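The case for one long table

July 15, 2022

Our office at Stomness moved in December, and the argument about furniture has not stopped. Half of us want proper desks with drawers. The other half, me included, think the shared table should stay.

My reasons are mostly practical. A desk each would cost us $1,814 a head from Fimurel, the supplier we were told to use, and the floor would be full before everyone had one. A long table takes whoever turns up. People bring a laptop, find a chair and start. The chairs don't match, and I have never seen the work suffer for it. 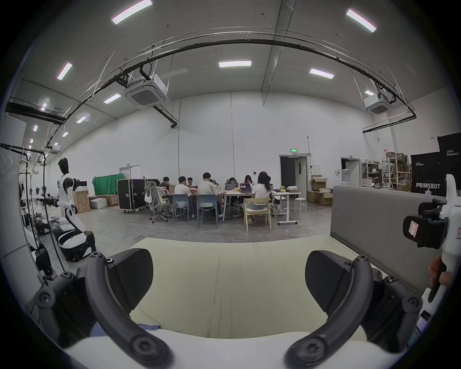
Rutkowska takes the opposite view and wrote in to say so: a shared table is fine for an hour and miserable for a day, there is nowhere to leave anything overnight, and whoever gets the hard chair at nine is stuck with it until five. Put the money into seats and screens, the letter went on, and let people have a corner of their own.

I agree about the chairs. A plastic chair and a mesh office chair at the same table are two different working days, and the person who comes in last shouldn't always get the worse one. That can be fixed for a good deal less than the price of desks. I would set aside $3,000 for seating this year and leave the tables alone.

The overnight problem is real too, but I don't think drawers solve it. In the old Marholm building we had drawers, and when we cleared them out we filled 12 boxes with cables, dead pens and manuals for equipment we no longer owned. A locker by the door would do. What you need tomorrow goes in, and the rest goes home with you. 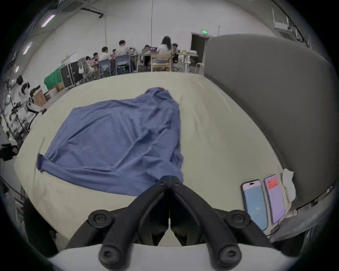
My other condition is that we keep a second surface, clear of laptops, for the jobs that need room. Folding, sorting and packing all go badly when they are squeezed in beside somebody's keyboard. Clothing is the worst of them. A single blue garment, not even spread flat, can cover much of the left and middle of a table, and once a couple of phones have been put down in the near corner there is less space left than you'd think. Try that at a desk with drawers and you will end up doing it on the floor.

I would also like a covering on that surface pulled tight at the start of the day, as wrinkles underneath make it harder to get a sleeve flat. It takes 2 people and very little time.

So my vote is for better chairs, lockers by the door, and the tables left where they are - at least until the lease comes up. Anyone who still wants a desk can put it in writing, as Rutkowska did, and I will read it.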